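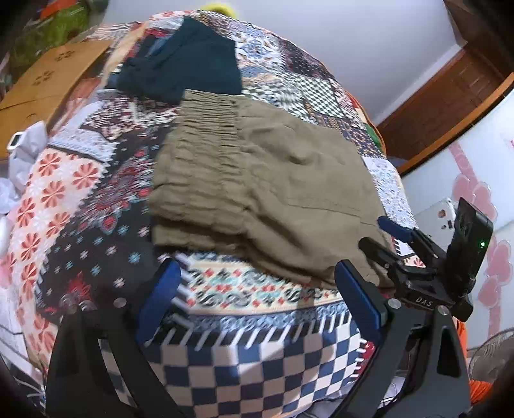

Khaki shorts and teal item on the patchwork spread.

Lulach Street Clothing Swap - planning meeting, April
Started 6:40 pm, back room at Holst Hall. Notes by Kuo-hua Wei, typed up same night so excuse the state of them.

Present: Kuo-hua, Dader table (both), Marlene, Pete, Ines from the school, two new people who signed the sheet but I can't read it. Please email me your names.
Apologies: Roz, the Patels.

1. Last minutes
Passed. One fix - the fall swap ended at 3, not 4. Pete to change on the web page.

2. Money
Balance $3,934. Includes the $800 from the Drirken grant, which has to be spent by end of June or it goes back. Hall hire for the spring swap already paid. Still owed: printing, the van.
Marlene asked if we can use grant money for racks. Yes, equipment is fine, food is not. Ines will re-read the letter to be sure about hangers.
Agreed to buy four rolling racks, the heavier kind. The cheap ones leaned badly last time and one went over into the coats.
Action: Marlene, get two prices before next meeting.

3. Spring swap, the day itself
Doors 10 am, drop-off from 8:30. No drop-off after 9:45, and we mean it this year. Last time people were still handing over bags at noon and the sorting table never caught up.
Limit per household stays at 20 items. Long talk about this. Pete wants no limit for kids clothes as they grow out of stuff so fast. Ines agrees. Dader table worried about sorting time, they had the kids end last fall and didn't get a lunch. Vote: kids clothes not counted in the 20, but must come in a separate bag marked with sizes. Passed, one against.
Tokens - keep the one in, one out system. Need 200 more tokens made, the bowl ran dry by 11. Wood or card? Card tears. Left with Pete.
Entry stays free. Donation jar by the door, not on the cake table, it got frosting on it.

4. What we take and what we don't
Same list as fall with a few changes.
Yes: adult and kids clothes, coats, belts, scarfs, hats, shoes in pairs tied together.
No: underwear, swimwear, anything with a broken zipper, pillows, uniforms with a name on.
New: bedding is OK if clean and folded, double size and up only. One of the new people asked about curtains. No decision, no room for them really.
Costumes: save for the October one.

5. Sorting
By size, not by type. This was the biggest complaint on the comment cards, people digging through every pair of pants in the hall to find theirs. Means more signs. Ines has the school laminator.
Elastic waist things are a pain to size when the label's gone. Agreed to measure flat across the waistband and go by the chart, and if still in doubt put in the larger pile. Kuo-hua to print the chart big.
Shorts and summer tops go on the front tables for spring. Coats at the back by the fire door - but NOT in front of it, we got told off.

6. Mending corner
Went well in the fall, wait was too long. Two machines this time if Roz can bring hers. Buttons, hems and small holes only. No zippers!! Someone brought three zippers and that was the whole morning.
Sign-up sheet with 15 minute slots. Anyone who misses theirs goes to the end.
Need: thread in black, navy and tan, a box of elastic, a better lamp.
Action: Kuo-hua to ask Roz.

7. Leftovers
Lots left over last time, it sat in Marlene's garage until January. She would like that not to happen agian. Holst will let us keep bags on the stage overnight, one night only. Van booked for the next morning, first load to the shelter, rest to the textile bin behind the market. Need three people to lift. Pete and one of the Dader table said yes, one more wanted.

8. Posters
Draft passed round. Too much text, date too small. Ines will redo it with the drop-off times at the top. Also want one in Spanish and one in Chinese, Kuo-hua will do the Chinese. Library, laundromat, both schools, bus shelter if allowed.

9. Any other business
- Hall kettle is dead. Bring a thermos.
- Lost and found from fall: one glove, a kids lunch box, reading glasses in a red case. Going to charity if not claimed by next meeting.
- Somebody asked about a books table. Next time on the agenda, ran out of time.
- Key to the back room now with Marlene, no longer with Pete.

Next meeting: same room, 6:30 sharp, in May. Marlene to confirm the date with Holst.
Closed 8:05 pm.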